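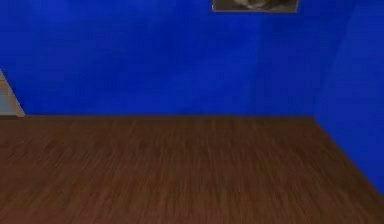 Blue room, Plisden house. Wall, floor, corner, the bottom of a picture.

April, notebook continues from the page with the coffee ring. Started 4:10 pm, lab machine by the window, the slow one.

Goal for this session: decide whether Tak's "find the chair" number can go in the Vallen progress report. Bushra wants it in. I want to know what it measures first.

The number as it stands: 826 successes out of 1819 episodes. A little over 45 percent. On the shared sheet it's sitting in a green cell, and I don't remember agreeing to green.

Reasons I don't trust it yet, in the order they came to me:

The success check is distance only. If Tak ends an episode near the target chair, it counts, whichever way the camera is facing. So a run that backs up to a chair while staring at a wall is a success. I know Lilibeth wrote it that way as a placeholder. It was a placeholder before spring break.

Start positions are drawn from a list, and the list is short. Skedeo (our wrapper, for anyone new reading this – it loads the Plisden houses and feeds camera views to Tak) shuffles the list but doesn't add to it. Same starts, same houses, different order. A policy that learned "from this start, go left for a while" would look very good on our sheet.

Training and test houses overlap. Bushra says only the layouts overlap and the textures are swapped. I looked in the config and couldn't find where the textures get swapped. Possibly I'm looking in the wrong config. There are three and two of them are named almost the same thing.

4:35. Pulled views from the Plisden house with the blue walls, as it's the one with the best score and I always start with the best score when I'm suspicious.

The view at the top of this page is what I'd call a hard one. Blue wall, brown wood floor, a corner over to the right, a strip of something beige on the far left that could be a door frame or a cabinet or shelves. I've gone back and forth on it and I have a human brain and a decent monitor. The framed picture on the wall is chopped so high that all you get of it is the bottom, with a pale shape in it. Could be a cat. Could be the lower half of anyone's face.

If I were Tak and got handed that, the right answer is "turn and look again." There's no chair in it. There's hardly anything in it. What I want to know is what Tak does with it, and the logs say it commits. Forward command, high confidence, same as it gives for views stuffed with furniture. I don't believe a confidence that comes out the same for a wall and for a living room.

Bushra's reply when I sent her that: the policy has memory, so it isn't deciding from one view, it's deciding from the run of views that led up to it. Fair. I wrote that down because it's a good objection and I'd have forgotten it by tomorrow. But then the memory should be testable too. Wipe it halfway and the score should fall. Has anyone run that? She didn't answer the second part.

4:50. Ran the wipe test myself. Memory cleared at step 30, everything else left alone, blue house only. Took long enough that I ate a whole bag of pretzels and read the Vallen rules again. (Rules note for Lilibeth: the report needs "a description of known failure cases." We have one line in there now and the line is "sometimes gets stuck.")

5:25. Result: it barely dropped. I reran it to check that the wipe was happening, printed the state before and after, and yes, zeros after. Still barely dropped. So either the memory isn't doing much by step 30, or the outcome is mostly settled before then, or the success check is so generous that it doesn't matter what Tak does late in the run. I lean toward the third with a good helping of the second. I can't separate them with what I've got today.

Side note. Skedeo logs the action before the view is saved, so every view in the log folder is matched to the wrong action by one. I've complained about this already. It means what I said up there about the wall view and the forward command may be off by one step. Went back and checked the neighbors by hand: forward, forward, forward. So it holds in this case, but I shouldn't have to check by hand.

5:40. Lilibeth came in from her other class and we looked at views together. She's more patient with these than I am. 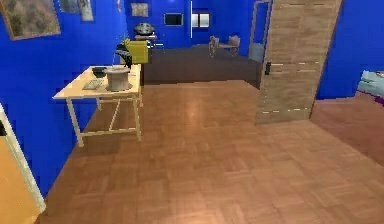
Same house, with a lot more to go on: table, yellow chair, open door, the next room through the back.

Her argument was that a view like this one is where Tak ought to earn its score, so we should judge it there and stop picking on blank walls. The yellow chair is easy. It's close to the way through, it's a loud color against the blue, and it's only partly covered by that dark spiky thing on the table. Anyone would find it.

Then the two wooden chairs in the back room, which are tan and small and sit by a low bench or table on a dark floor. They're chairs as well. If the instruction is "find the chair," which chair? Our check takes whichever one is nearest to where Tak stops. We never wrote that down anywhere. A run that ignores the yellow chair, wanders through to the back, and stops by the wooden ones gets full credit, and so does a run that never leaves the front room. Lilibeth said that's correct behavior, a chair is a chair. I said then we can't claim anything about it choosing. We agreed on that, I think. She may say otherwise.

The open door bothers me more than the chairs do. It's a big light wood slab standing well into the room, and it hides part of what's behind it. From the collision log Tak bumps doors in this house far more than it bumps tables. Bushra reads this as Tak "exploring near doorways." I read it as Tak hitting doors. In the summary table those bumps don't count against it, because a bump isn't a failure unless the episode times out afterward.

Also unclear: whether Tak treats the door as a wall. Wood grain running sideways in stripes, no blue on it, so by color it has more in common with the table and the wooden chairs than with the walls. Lilibeth wants to try recoloring the doors to see if the bump count changes. It's a cheap test and I'd like to see it. I'll bet her a vending machine coffee that it changes a lot, and that we'll then have to admit the policy has been steering by color.

6:05. Tried labels while she was here. The detector that runs on the side (it isn't part of the policy, only for our plots) was asked to tag the objects. It called the flat gray thing on the table a keyboard. It might be. It might also be a tray. The round dark gray object behind the yellow chair got "drum" on one pass and "grill" on the next, same view, same weights. I don't hold that against it much, I'd have said kettle grill, but then I also don't know why anyone would put one indoors and neither does the detector. The point for the report: the plots with labels on them look authoritative and they shouldn't. I want the labels off, or the confidence printed next to each one.

Lilibeth thinks taking the labels off makes the poster look empty. Probably true. She's drawing up a version with both so we can fight about a real thing.

6:20. Blind baseline. This is the one I should have started with. Replace every camera view with a flat gray square, leave the policy running, and see what it scores. If a blind Tak does nearly as well as a sighted Tak, our green cell is measuring the start list.

Ran eight seeds on the blue house. I had to patch Skedeo to do it, since the gray square came out as the wrong type and the loader silently went back to real views. Silently! First pass looked fantastic for exactly that reason and I nearly wrote it down. Patch is on my branch, it's ugly, please don't merge it.

6:55. Blind scores are lower than sighted. I'll give Bushra that, there is a gap and it shows up on every seed. The camera is doing something. But the gap is smaller than I'd want before putting the word "recognizes" in a report, and on the starts nearest the yellow chair there's no gap at all. From those starts it goes forward and arrives. You could do it with a windup toy.

Messaged Bushra the plot. Her answer, copied in so I'm being fair to her: "So it works and you're annoyed." Not quite. It works from some starts for reasons that have nothing to do with looking, and from other starts it may be working by looking, and the 826 has both kinds mixed together. I'd be happy with a smaller number that was all one kind.

What I'd accept for the report, if it had to go in tomorrow:
The score split by start distance.
Blind baseline in the same table, same font size.
Success check changed so the chair has to be in view at the end.
The sentence about Tak "understanding rooms" deleted. I don't care who wrote it.

Still open:
Texture swap. Find it, or establish that it doesn't exist. Bushra to show me the line in the config.
Door recolor test (Lilibeth). Use my branch only if the main one won't load.
Off-by-one in the Skedeo log. Me, apparently.
Wipe test again with an earlier wipe. Try it at the very first step and see if anything changes at all.
Ask at the next Vallen help session whether bumps are penalized. The rules say "safe operation" and leave it there.

The cell on the sheet is yellow now. I changed it at 7:10 and left a comment with my initials, so there's no mystery about who did it. Machine is still running the last seed on the second house, please don't log it out.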